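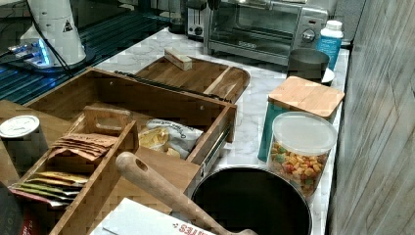

Marble-patterned counter with toaster oven and two-slot toaster.

Noretti Stone Sealer, 20 oz
Item 1386
Reviewed for the shop by Francine Turcotte

We stock three sealers, and the Noretti is the one people ask for by name, mostly on the strength of its label. The label says "lifetime protection." We asked the distributor whose lifetime and are still waiting to hear. Treat it as a sealer you will put on again next year and you won't be let down.

What it is
A water-based penetrating sealer for marble, limestone, travertine and unglazed tile. It soaks in and slows down oil and coffee. It does nothing at all for etching, the dull spot you get when lemon juice or vinegar sits on marble. No penetrating sealer does, whatever the bottle says. If your trouble is etching, keep your money and buy a bigger cutting board.

Check your counter first
A lot of the white counters with gray veins that people bring us phone pictures of are quartz or laminate. Neither one needs sealing, and on either one this product will dry to a haze you then have to scrub off. Put a spoonful of water on the surface and leave it 20 minutes. If the spot goes dark, the stone is drinking and a sealer may help. If nothing changes, don't buy this.

How it did here
Amrit Hiebert sealed half of a honed marble offcut in March and left the other half bare. Olive oil, black coffee and beet juice went on both halves overnight. The bare side kept all three stains. The sealed side lost the coffee and the beet with dish soap, and kept a faint ring from the oil. The Ornau sealer, which costs less, left the same ring. We couldn't tell the two apart.

"Heat resistant" is also on the label — we found no temperature given anywhere, so we wouldn't lean on it.

Using it
Clear the counter, wash it and let it dry overnight. Wipe on a thin coat, wait ten minutes, buff off every bit. A second coat goes on an hour later. Keep food off for a day. Thick coats turn gummy.

Details
Size: 20 oz
Coverage: the maker claims 291 square feet. We got a good deal less on honed stone.
Finish: no change on polished stone, slightly darker on honed
Smell: mild, gone by morning
Returns: unopened bottles only

Also in stock: Ornau Stone Sealer, Jaramillo Marble Polishing Powder (for etching, and it takes elbow grease)

Page last checked 11 July 2023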